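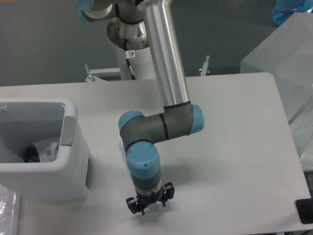 Frota 桌面分拣数据集 说明文件(README)
版本日期:2018年10月18日
维护人:Luana Batista(Prevora,分拣线自动化小组)
文档审阅:Valdir Marinho(Dustlow 站点,早班班长)

写在前面

这份说明本来只打算写一页,交代文件夹怎么放、字段是什么意思。后来 Valdir 看了初稿,说你们把数据讲得清清楚楚,可是在分拣台边上站了这么多年的人一个字也没提到。他说得对,所以我把它重写了一遍,篇幅长了不少,请各位多担待。急着用数据的朋友可以先跳到“目录结构”,有空再回来看前面。

Frota 是 Prevora 内部的一个小项目,目标是让机械臂接手 Dustlow 站点手工分拣里最磨人的那一段:把桌面上的零散废弃物一件件拿起来,放进该去的箱子。饮料瓶、零食包装、揉成一团的纸,都是大家每天见惯了的东西。听起来简单,可是一个班站下来,同样的弯腰伸手要重复多少回,手腕和肩膀最清楚。

数据概况

本次发布共有 2832 段操作记录,其中 2120 段已经完成人工标注,其余的会在 11 月分批补上。每一段对应一次完整的尝试,抓空了、抓歪了、中途掉下来的都保留着,没有剔除。我们曾经为这件事争论过一阵,最后决定全留:现场同事将来要跟这台机器一起干活,它会在哪里出错,大家应该提前知道。

工位布置

采集用的是一张白色桌子,机械臂装在桌子后沿外侧的白色立柱上,末端是黑色的两指夹爪。桌面左侧放一个白色塑料箱,右侧桌沿外面是一只半透明的大箱子。背景是平整的灰色,没有什么花样,方便做分割。物品的摆放位置由当班同事随手决定,我们特意不画格子,也不规定角度,因为真正的分拣台上从来不会有东西乖乖地摆正等着人来拿。

一段记录里常见的是两样东西挨在一起。对人来说,伸手过去拇指一拨就分开了,根本不用想;对夹爪来说,先拿哪一个、从哪个方向下去,都得学。标注时我们把这种情况单独记为“相邻”,希望使用者多留意这一类。
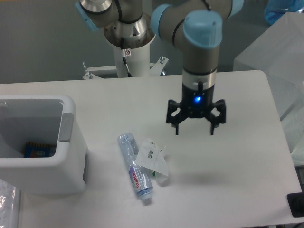 图2 “相邻”情形:横放的 Ganten 透明水瓶与揉皱的白色包装纸紧挨在一起,夹爪悬于桌面上方,处于张开状态。

目录结构

episodes/ 每段记录一个子文件夹,以四位编号命名
episodes/编号/rgb/ 彩色图像序列
episodes/编号/state.csv 关节角度与夹爪开合,逐行对应图像
labels/ 人工标注,一段一个 JSON 文件
splits/ 训练、验证、测试三份名单
notes/ 当班同事手写备注的录入稿

主要字段

object_type:物品类别,取值为瓶、软包装、纸、其他
adjacent:是否与别的物品相邻,取值 0 或 1
target_bin:应放入的箱子,left 或 right
result:成功、掉落、抓空、人工中止
operator_note:备注原文,保留口语,不做润色

最后这个字段请千万别删。我一开始也嫌它乱,什么“瓶子老是滚”“纸太软夹了个寂寞”都有,可是后来排查问题,翻得最多的就是它。写这些话的人在台边看了多年的废弃物,一眼就知道哪种包装会打滑,我们对着曲线研究半天,还不如他们一句话来得快。

标注是谁做的

全部标注都由 Dustlow 早班和中班的同事完成,算在正常工时之内,不占休息,也不计件。参加的有 11 位,事先都做过培训。培训材料放在 Govholm 共享盘上,需要的话可以写信找我要。有分歧的记录由两个人一起重看,仍然谈不拢就标为“其他”,并在备注里写清楚各自的看法。

对岗位的影响

这一段是 Valdir 要求加的,我也觉得应该写在这里,而不是塞进哪份汇报的附录。

按照目前的安排,机械臂先负责轻而零碎的物品,尖锐的、带液体的、看不出是什么的,仍旧由人来判断。原来的分拣岗位会慢慢变成看护和复核:处理中止、纠正放错的箱子、给新出现的包装补标签。站立和重复伸手的时间会少一些,盯屏幕的时间会多一些。有几位老同事坦白讲并不喜欢后一样,说宁可手上有活儿,坐着反而犯困。所以我们把排班改成轮换,同一个人不会整班都坐在屏幕前面。轮换多久一次合适,现在还在试,欢迎大家继续提意见。

还有一条约定:state.csv 和备注只用来改进机器,不用来考核个人速度。备注里的姓名在录入时已经去掉。如果您在文件里发现漏网的名字,请马上告诉我们,我们会尽快更正并重新发布。

已知不足

光线比较单一,换到窗边或者夜班灯光下,模型表现可能会差。
透明物品的边缘标得不够准,尤其是瓶身和白色桌面颜色接近的地方。
软包装被压扁以后形状变化很大,类别内部差异明显,单看准确率容易误判。
前 4000 行时间戳的时区写错了,splits/ 里附有修正脚本,读取之前请先运行一遍。

使用与联系

数据目前只供 Prevora 内部及合作站点使用,转给第三方之前请先跟我打个招呼。引用时写“Frota 桌面分拣数据集”即可,如果方便,也请在致谢里带上 Dustlow 早班和中班。

问题和建议请发到项目信箱,或者直接在共享盘的留言表里写。留言表每周四由我整理,有关夹爪和标定的归我,有关排班和工位的请找 Valdir,他一般下了早班才有空看,回得慢一点请别着急。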